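Chapter 8
What the Planner Thinks It Knows

8.1 A reason to be suspicious

Most introductions to planning software begin with a diagram. There is a box marked "perceive", an arrow to a box marked "plan", an arrow to a box marked "act", and a long arrow going back to the start. The diagram has been in circulation for decades and you will meet it again in this book, since I could not find a way of doing without it. But you should distrust it from the outset. It suggests that each box hands the next one something finished. In a working system each box hands over a guess, and the guess usually arrives with its doubts removed.

Consider what a perception module passes on when it has found an object. In the Walmont toolkit, which we use for the exercises in Part Two, the message has a label, a pose, a time stamp and a confidence score. The score looks like a probability. It is a number between nought and one, it goes up when things are clear and down when they are murky, and students fall into the habit of reading 0.9 as "right nine times out of ten". Nothing in the code makes that true. The score is whatever came out of the last layer of a network, squeezed into a convenient range. Whether it behaves like a probability has to be measured, on your objects and under your lights, and the measurement goes stale when either of them changes.

The planner then makes matters worse. Early versions of Walmont compared the score with a fixed threshold and threw it away. Anything over the line was a fact from then on. A cup seen clearly and a cup barely made out behind a box were the same cup to every line of code downstream. The current version keeps the score, which sounds like progress until you search the planner for the places that read it. There are 2 of them, and one is a logging call.

I labour this because the claims made for planning software are nearly always claims about the middle box. A paper will report that the planner found a valid plan for every problem in a set. Valid with respect to what? With respect to the state it was given. A plan to pick up an object that is a hand's width from where the software believes it to be is a perfectly valid plan. It satisfies every constraint, and it closes the gripper on nothing.

8.2 The trouble with soft things

Rigid objects let us get away with a good deal. Six numbers fix the position and orientation of a mug, and if they are slightly wrong the fingers will often nudge the mug into place as they close. Much of what passes for good planning in the literature is this kind of free correction by contact. It deserves more credit than it gets, and the planner rather less.

Cloth offers no such bargain. A sock has no single pose. It has a shape, and the shape changes when it is touched, so the state the planner started from is out of date from the first moment of contact. You may describe the sock by a mesh of points, in which case you have hundreds of numbers and a camera that can see only the upper side. Or you may describe it by a few named parts – cuff, heel, toe – in which case you have something small enough to plan with and have quietly assumed that it is lying flat and not inside out.

The Truner benchmark takes the second course. Each sock is reduced to three keypoints and an axis running from cuff to toe. Truner's task list includes moving a sock from a bare surface into a divided tray, which reads like a simple pick and place and is an awkward test of everything in this chapter. The software must find the cuff, decide which arm should take it, keep the other arm clear, and choose a place in the tray to put it down. It must also notice if the sock is no longer where it was. That last item is missing from the published scoring sheet.

Two arms do not halve the difficulty. They share a workspace, so each is an obstacle to the other, and each may hide the object from a camera at the moment its position matters most. The usual remedy is to give every arm a camera at the wrist. It helps, and it also gives you several opinions about one sock that have to be reconciled by somebody's code. We shall look at that code in Section 8.6, and you may not enjoy it.

Figures 8.1 and 8.2. A two-arm cell with one sock and a divided tray. In Figure 8.1 the right gripper is closed on the cuff end; in Figure 8.2 the right gripper is over the tray and part of the cuff is overlapped by the left arm.
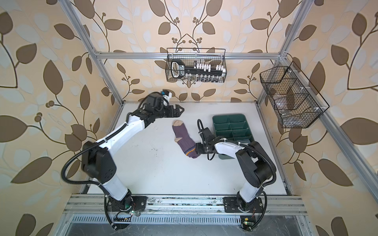
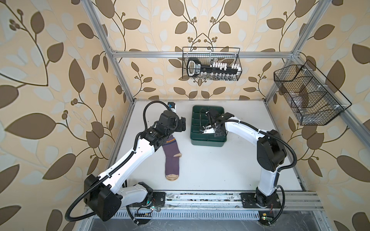 8.3 Belief, and how to write it down

The standard answer to all this is to plan over beliefs. In place of one state, the software keeps a spread of possible states with a weight on each, and picks actions that do well across the spread. In principle this covers everything I have complained about so far. A hidden cuff becomes a wide spread, and moving an arm out of the way to get a better look becomes an action worth paying for.

In practice the sums grow out of hand very quickly, and every usable system cuts them down. The cutting down is where you should look first when you read such work. Some authors keep only the most likely state and plan again whenever it changes. Some keep a handful of samples and hope that the true one is near them. Wan's method, which we shall follow closely in Section 8.4, keeps a full spread for the object being handled and a single best guess for everything else, including the tray. It is a sensible compromise and I have no quarrel with it as engineering. My quarrel is with the word "optimal" in the description of it, which applies to the reduced problem and tends to be quoted as if it applied to the sock.

A student project at Avthorpe tried to check how much the belief machinery was contributing. The group ran 1,061 trials in simulation, with Wan's planner in one arm of the study and, in the other, a plain script that looked, reached, looked again and started over if the cuff had moved. The script was 13 lines long. On flat socks the group could not separate the two. On crumpled ones the planner did better, though it also took longer to choose each action, and no limit had been set on thinking time. You may read that as a win for the planner if you like. I would want to see it repeated with a clock running and on real cloth before I built anything on it.

None of this is an argument for giving up on planning. A script that starts over whenever something looks wrong will, sooner or later, meet a case in which starting over is the wrong thing to do. If one arm is already holding the cloth, opening the fingers to begin again may drop it somewhere worse. To handle such cases a program needs some record of what it believes and some means of comparing futures. The question for this chapter is how much of that apparatus a given task needs, and how you would find out.

Before going on, you should be comfortable with the following from earlier chapters: coordinate frames and the transforms between them (Chapter 3), Bayes' rule in its discrete form (Chapter 5), and the difference between a planner being complete and a planner being useful (Chapter 7). Readers who skipped the last of these because it looked like opinion should go back to it now. Section 8.4 uses its notation from the first line.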